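四月 周二 工作间笔记

早上九点不到就开了门，昨晚惦记着那台Hirano立式，觉都没睡踏实。先记湿度：工作间昨晚下过雨之后一直偏潮，除湿机开了一夜，今早总算降到能放心碰弦轴的程度。潮的时候调出来的音，过两天准保全跑，去年在这上面吃过亏，就不重复写了。

Hirano这台的情况，上次只写了半页，今天补全。外壳保养得很好，键盘面板几乎没有划痕，可是一弹中音区就听出来了：声音发硬，发扁，像有人隔着一层薄铁皮在唱歌。弦槌上的沟已经压得很深，三根弦的印子清清楚楚。客户原话是“小时候不是这个声音”，我特别喜欢听人这么说，说明他耳朵里还留着这台琴本来的样子，我们就有方向了！

上午的活全在弦槌上。先拆击弦机，整体搬出来放到台子上，这一步照例慢慢来，制音踏板的连杆先脱开，再松四个固定旋钮。连杆那头的小皮垫已经硬得像饼干，顺手换了。然后磨槌。用的是细砂条，从槌肩往槌尖走，一层一层剥，保持鸡蛋形。我今天给自己定的规矩是每磨完一个八度就停下来，把整排槌头从侧面看一遍，看弧线是不是连着的。第一个八度磨得有点保守，第二个八度手感来了，毛毡剥下来是一条一条细软的绒，特别舒服，中间差点忘了吃饭。

高音区不敢多动，那里的毡本来就薄，再磨就见木芯了。最上面那一段只把沟的边缘轻轻带了一下，宁可音色上留一点点亮。

下午装回去，先对弦。以前总嫌这一步烦，现在越做越觉得是整个流程里最值的一步：槌头没有同时碰到三根弦，后面怎么整音都是白费力气。办法还是老办法，踩住右踏板，把槌轻轻推到弦上顶住，一根一根拨，哪根还在响，哪根就没碰实。中音区找出来好几处，多数是弦的高度不齐，用弦钩轻轻提一下就好；有两处是槌头本身磨斜了，老老实实拆下来修。

修完之后再弹，那个“铁皮”没了。真的没了！和弦按下去是圆的，往外散，尾音也干净。我在琴前坐了好一会儿，把手边能想起来的曲子都弹了个开头。

整音针今天只下了很少。三针的针座，从肩部进，方向朝着槌芯，深度不超过半根针。中央C往上有几个音偏尖，每个槌肩左右各扎几下就收住了。宁可明天再来，也不要一口气扎过头，毡一松就回不去了，加硬化剂救回来的声音我始终觉得发干。

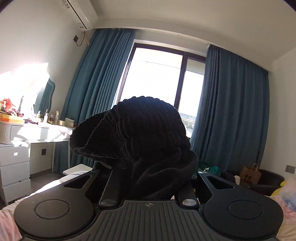

Masanobu Kobori看完上面这几段，在页边写了一段，我抄在这里：中音区别急着再下针，先让琴放两天，新磨的毡面弹一弹自己会实一点，今天听着刚好的，后天可能又亮回来，那时候再补针才准。另外低音区的缠弦你一个字没提，左边最下面那几根我路过时弹了一下，有沙沙声，是不是该拧一拧？

说得对，低音区我确实漏了。收工前去听了，最低的那个八度里有两根声音发闷，带着他说的那种沙声。先试了拧弦的办法：松下来，把弦环从挂弦钉上取下，顺着缠绕方向多拧一圈，再挂回去升上来。一根立刻醒了，低频一下子厚起来，很痛快；另一根没什么变化，大概是铜丝里面积了东西，只能换。量了线径，写在琴盖内侧的纸条上了，明天和别的料一起订。

关于补针的时间，我也同意等。本来想明天一早就接着做，现在改成先调律，只做一遍粗调，让弦和毡都适应一下，周末之前再做细调和第二次整音。

顺便把键盘的数据也记一下。下沉深度，白键整体偏浅，弹快的时候有“踩不到底”的感觉，难怪客户说手累。平衡销下面垫的纸片被前人换过，厚薄乱七八糟，有几个键底下塞的居然是剪开的名片。我把名片全取出来了，换上正经的纸垫圈，从中间开始定标准键，再往两边对。黑键还没动。回弹很灵，衬呢没有虫蛀，这一点真是太幸运了，这个年纪的琴衬呢完好的不多见。

另外两台的进度，写给接班的同事：

Stostidard那台小三角，响板的裂缝已经补好，胶干透了，敲上去没有杂音。琴弦327号订单里的那批还没到，别催，供货的说了会到。等弦的这几天可以先把铸铁板擦干净，用软布，别用带水的东西。弦轴板我用扭力扳手抽查过，松紧均匀，换弦的时候轴钉大一号应该就够，不用再大。

Bamuron那台数码混合琴，客户想知道值不值得换一台纯声学的。我昨天陪她两台轮着弹，弹了一个多小时，她自己的结论是触键已经很满意，想要的其实是音板在身体前面震动的那种感觉。这种对话我最爱听了，比任何参数表都管用。建议她周末再来，等Hirano整完音以后弹一弹，我没有打算劝她买哪一台，只是觉得她应该听听一台老立式恢复过来是什么样子。

Preltley的琴凳升降螺杆又卡住了，上了一点干性润滑，先观察。油性的千万不要用，上回蹭到客户裙子上，赔礼赔了半天。

工具方面，三号针座的中间那根针有点弯，我已经拔掉了，明天换新的。磨槌的砂条还剩16条，够这台用，做Stostidard之前要补货。调律扳手的头有点晃，紧了螺丝，暂时能用。谁借走了橡胶止音楔里最窄的那一只，请放回抽屉，高音区没它真的没法干活。

明天的顺序：
先听一遍今天磨过的槌，不动手，只记。
粗调一遍，标准音按客户家里那把单簧管的习惯定在442。
黑键下沉。
订低音弦，那根闷的旧弦拆下来寄去做样，挂着标签别弄丢。
如果还有时间，把制音器的毡检查一下，今天弹快速音阶的时候，F那里松键以后隐约还有一点余音，我怀疑是制音杆的弹簧弱了。

下班前又掀开盖子弹了一遍中音区，还是很好听。窗外又开始下雨，除湿机已经打开，水箱倒过了。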